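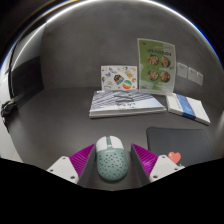

Schreibtisch bei Futstead, zweiter Anlauf, Stand 7. Oktober 2025. Erst mal alles nach rechts, Kabel kommen später. Die Lochmaus in Mint mit weißen Tasten bleibt, wiegt fast nix und liegt gut. Der Heftstapel dahinter muss noch weg, das weiße Buch mit dem blauen Band auch, beides geht ins Regal Drenwood. Falls das je geliefert wird, bestellt im Mai.

Linke Hälfte bleibt frei, zum Schreiben und für den Kaffe. Platte dunkelgrau, matt. 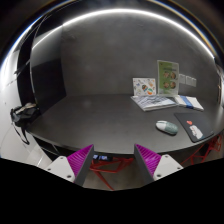
Lampe von Harawira fehlt noch, Halterung war die falsche. Umtausch läuft, 11 Tage Wartezeit.

Mauspad: dunkel, runde Ecken, fertig. Grün und Weiß passt gut dazu finde ich.
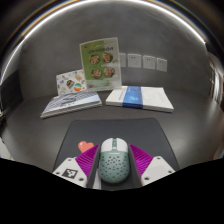 Nächste Gallerie: Regal Drenwood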